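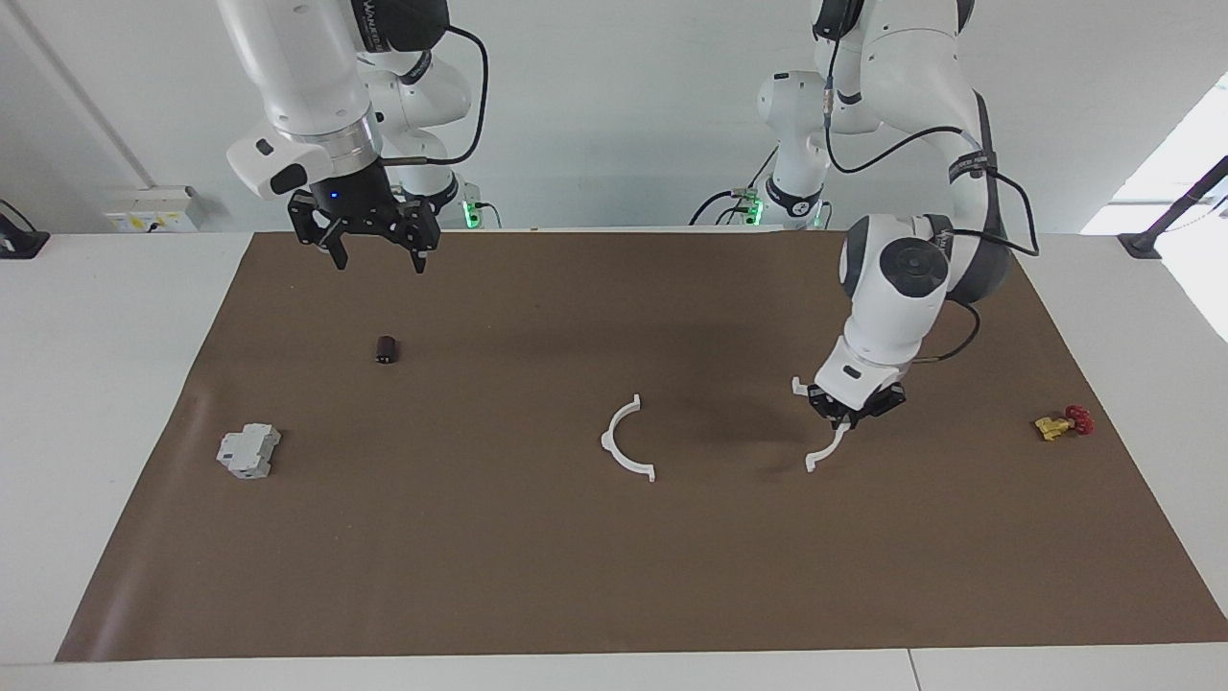
In praise of brown paper on the table

My mother covered the kitchen table in brown paper before anything was mended on it, and I was well into my forties before I understood what a kindness that was. Kindness to the table, of course, but mostly to the person doing the mending, who could put down a white plastic bracket, look away to answer the phone, and find it again straight off.

Small white parts are made to disappear. Set one of those half-circle brackets with the little feet on a white tabletop and you'll be patting about for it like a man who has lost his glasses. On brown paper it shows up from across the room, curve and all - and I say that as someone whose eyes are not what they were. 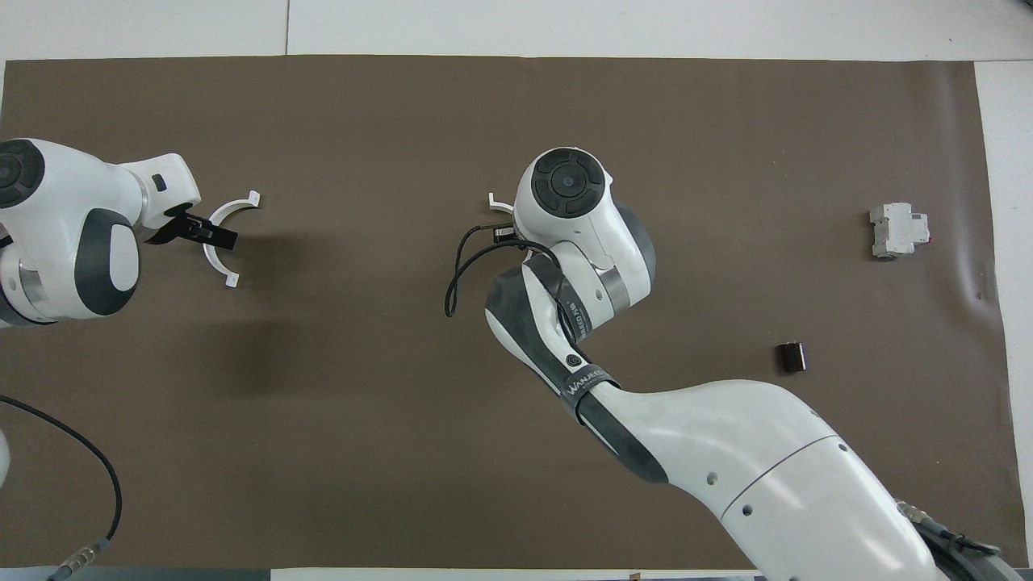 Opinion
By Emil Gasser
Pastby Neighbourhood Pages

I know what the catalogues would rather sell us. Bruvetti will send you a moulded work mat for $187, with a tray down one side and a colour to match your shelving. I had a good look at one in Hollenstein in June, and it was a handsome thing, and I came home and tore another length off my roll. The roll cost me $32 at the hardware shop in Lollum, and after nearly 2 years of clocks, lamps and my neighbour's blind fittings there's still plenty on it.

Paper wrinkles, I'll grant you. The corners curl up and you find yourself smoothing them down with your forearm while you're thinking about something else. I've grown fond of that. I also like that you can write on it, which I do constantly - an arrow for which way round a bracket goes, a measurement, once most of a shopping list. When the job's finished, any stray screws can be funnelled into a jar by folding the sheet down the middle, and you try doing that with a moulded mat.

So buy the mat if you fancy it, and I hope it serves you well. But do try the paper first, a good big sheet that nearly reaches the edges of the table, and leave it down overnight if the glue wants longer.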